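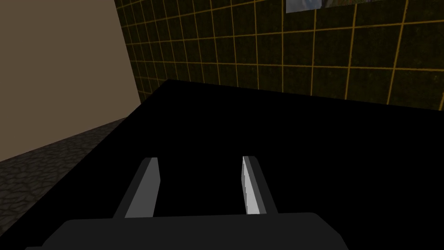
Who is responsible for testing the water in a private well?

The owner of the property is. In most states, a household well falls outside the rules that apply to public water systems, and no agency will come to the house to collect a sample unless there is a special reason to do so.

I have written on this page before about public water supply in the Drunbridge area, and several readers have since asked why private wells receive so little attention in the county's annual health plan. The question deserves a full reply, and the bill now under review in the state legislature makes this a suitable time to give one.

The bill would require a water test whenever a home with a private well is sold. The seller would pay for the test, and the results would be given to the buyer before closing. As introduced, the measure covered bacteria, nitrate, arsenic and lead. The version that left the health committee in March covers bacteria and nitrate only. Arsenic and lead were moved to a list of optional tests, which the buyer may request at the buyer's own expense.

I regard that change as a mistake. Bacteria and nitrate are the least expensive items to test for, and they are the ones most owners already know about. Arsenic has no taste, color or smell at the levels usually found in groundwater. Lead may enter the water from older plumbing and fixtures inside the house, so a sound well is no assurance of safe water at the kitchen tap. A buyer who receives a clean report under the amended bill could reasonably believe that the water has been fully examined.

The county's own records show the extent of the gap. There are 3933 registered private wells in the county. Last year the health department received test results for 331 of them. Registration began only when the present permit system was adopted, and wells drilled earlier do not appear in the count unless an owner came forward. The true number of homes on well water is therefore higher, although the department has not published an estimate.

Cost is the reason most often given for leaving matters as they are. A basic test through the county costs $40 and includes the sample bottles. The bottles may be picked up at the Sastholm branch office, which accepts samples until noon. Owners in the northern townships face a long drive each way, and a bacteria sample must be kept cold and delivered promptly. I have suggested to the department that a second drop-off point be opened at Urrego, where the county already rents space for its immunization clinic. The reply was courteous and made no commitment.

Opponents of the bill have raised a second point, which is that a required test could delay sales. The concern is fair, but it can be met by careful drafting. The bill could allow a test completed within the previous year to satisfy the requirement. It could also set a firm period for laboratories to return results. Neither provision appears in the current text.

There is also the matter of rental homes, which the bill does not address in any version. A tenant on a private well has no sale to trigger a test and often no knowledge that the well exists. I would support a rule requiring landlords to test every 5 years and to provide the results with the lease. Families with infants should not have to wait for that rule. High nitrate is a particular danger to babies fed with formula mixed from well water, and boiling the water does not remove it. Boiling makes the nitrate more concentrated.

Readers who wish to have their water tested now should use a laboratory certified by the state for drinking water. The county accepts results from its own laboratory and from Erkix, a private laboratory that also handles metals. Please ask for the written instructions before collecting a sample, and follow them closely with regard to the tap and the bottle. A sample for lead is generally taken first thing in the morning, before any water has been used in the house.

The full chamber is expected to take up the bill before the summer recess. Written comments may be sent to the clerk of the health committee until then. I have submitted mine, asking that arsenic and lead be restored to the required list, and I will post the committee's response on this page when it arrives.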